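**Ticket 2881: Ersatzgreifer Faltplatz, Budget 2. Halbjahr**
Status: wartet auf Einkauf (wie gehabt)
Erstellt von: Oleksandra Yatsenko, Standort Kistlow

Im Juli hatten wir zwei Paar Greiferfinger von Stelmakh beantragt, 149 Euro das Paar. Der Einkauf fragte zurück, ob man schwarzen Stoff nicht auch mit den vorhandenen greifen könne. Kann man. Man kann auch Suppe mit der Gabel essen.

**4. September 2018, Yatsenko:** Gewünschter Nachweis zum Arbeitsplatz anbei.

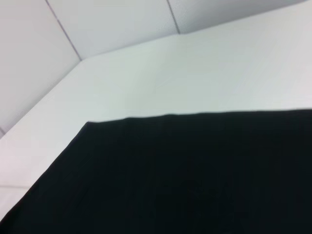
*Anhang 1: schwarzes Tuch auf weißem Tisch, Sicht der Handgelenkkamera*

Die Kante gegen den Tisch findet die Software. Falten im Schwarz eher nach Tagesform. Bitte deshalb zusätzlich eine Leuchte einplanen, Angebot von Mandell liegt bei rund 20 Euro.

**Tkachuk, Einkauf:** Leuchte ist Kostenstelle Gebäude, Finger sind Werkzeug. Bitte zwei Tickets.

**Yatsenko:** Gebäude sitzt in Clellitz und hat mich an den Einkauf verwiesen.

**Tkachuk:** Dann bitte drei Tickets. Finger gehen zur Freigabe an Hnat Vasylenko, der ist ab Montag wieder da.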